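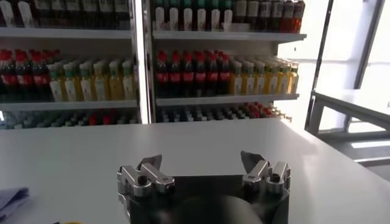

Diane Desjardins wanted to know why we spend a whole session on moving the arms ourselves when the policy is what gets graded. Fair enough, Diane! I had the same complaint when I took this class, and my answer is that the policy only ever learns what you showed it. If you hesitate over a corner, it picks up the hesitation. If you yank, it yanks.

So these are my notes for the demonstration session, cleaned up a little from what I said out loud. Bring them to the lab, scribble on them, whatever helps. The task is folding a shirt on the white table, two arms, one person driving.

Two ways to show it

By hand first. You put the arm in its floppy mode, take hold of it near the wrist and walk it through the motion. You feel the weight and you feel it when the fabric drags. I love this for one-arm work, and I'd start anybody on it. The trouble is that your own hands and sleeves end up in the camera views, and the robot won't have your hands there later when it's working alone. With two arms it gets silly fast – you need both of yours just to keep one wrist level.

Then by remote control. You sit at the Bronier station and move a pair of small leader arms, and the big ones follow. You lose most of the feel, so you have to do with your eyes what your fingers used to do. Everybody crushes the table edge with a fingertip on day one. Go slower than you think you need to, and keep an eye on the wrist views as well as the head view, especially when a finger is coming down toward the table.

For this assignment everything you hand in is remote control. Practice by hand as much as you like.

Corners, and what to do with them 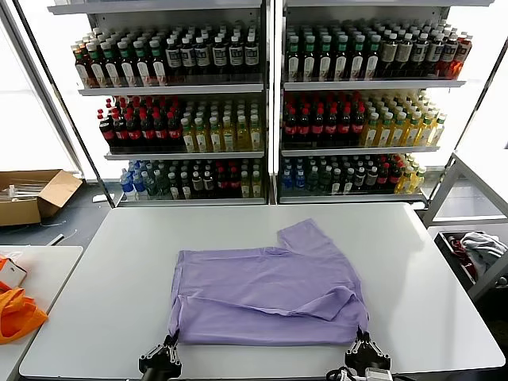
Cloth has no fixed shape, so there's no one grasp I can give you to memorize. What I can give you is an order. Get the sleeves in over the body, smooth things a bit, then go for the two bottom corners and bring them up together. Together is the word to underline! If the left arm leads by even a little, the whole shirt turns on the table and your nice square becomes a kite. I like to close both grippers, wait a beat, and only then lift. The beat costs you nothing and it makes the moment of grasping easy to find in the recording.

Pinch shallow. A deep bite feels safer but it bunches the layers, and when you let go the bunch stays there. Shallow means you'll drop a corner sometimes. When that happens, don't stop the recording! Open up, go back, pick the corner up again and carry on. Those recoveries are worth having, as long as you mark them in the log as recoveries, and as long as they aren't all you've got.

Change the start every time. Toss the shirt down a little differently, turn it, leave a sleeve folded under. If you lay it out like a store display before each run, you're teaching the robot a shirt that doesn't exist in anyone's bedroom. Leave the background as it is, though, and don't go shifting the table halfway through your set.

How much to record

Each pair turns in 30 good demonstrations plus whatever recoveries come along. I cap a run at 390 seconds, and if you hit the cap, log it as incomplete and reset. Swap drivers after every 3 runs. Tired drivers get sloppy with the left hand first (I certainly do), and you can see it in the joint traces before you'd ever notice it on video.
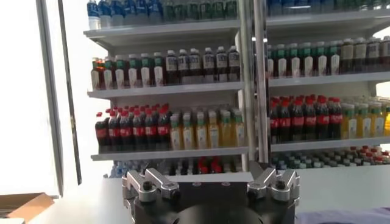

Should the wrist views go in if the head view already covers the table? Brock Bouchard put this one on the class page, and Viola Caruso replied that she'd tried training without them and her grippers kept closing a little short of the fabric. I'm with Viola. The head view tells you where the shirt is lying, but at the last bit of the approach the arms can get in its way, and the wrist views help you there. Keep all of them, Brock, and check before you start that each one is recording. I've lost a whole afternoon to a stream that never got switched on.

Before you leave the lab

Park both arms, grippers open. Copy your runs to the Fortin drive under your pair's name and watch a few back at normal speed, start to finish. Write one line per run in the log: who drove, how the shirt started out, finished or incomplete, recovery or none. Logs and runs are due 8/28/21. For next time, read the handout on trimming pauses, and have a think about which pauses you'd want to keep.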